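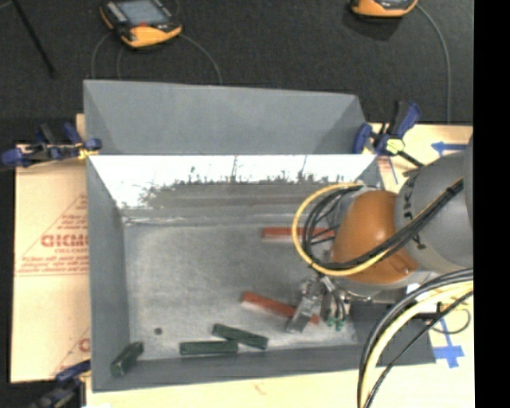 4. Enseñar una recogida a mano

¡Llegamos a la parte más divertida! En esta sección el brazo aprende de tus propios movimientos a sacar bloques de la cubeta metálica.

1. Fija la cubeta a la mesa con las mordazas y comprueba que no se mueve.
2. Reparte los bloques rojos y verdes por el fondo, en ángulos distintos. Deja alguno pegado a la pared: son los casos de los que más aprende.
3. En Skokoreo, abre una tarea nueva y elige Guiado manual.
4. Lleva la pinza hasta el bloque con suavidad, cierra, sube y pulsa Guardar.
5. Repite hasta reunir 20 demostraciones. ¡Con las primeras 3 ya notarás que le coges el truco!

Nota: si prefieres el mando a distancia, salta al apartado 52. Los pasos 1 y 2 son los mismos.

PRECAUCIÓN: deja holgura en cables y mangueras antes de girar la muñeca. Si el brazo se detiene con el aviso 2271, suelta la pinza, retrocede despacio y graba de nuevo esa demostración.

Texto revisado por Mohsin Sandhu, enero de 2019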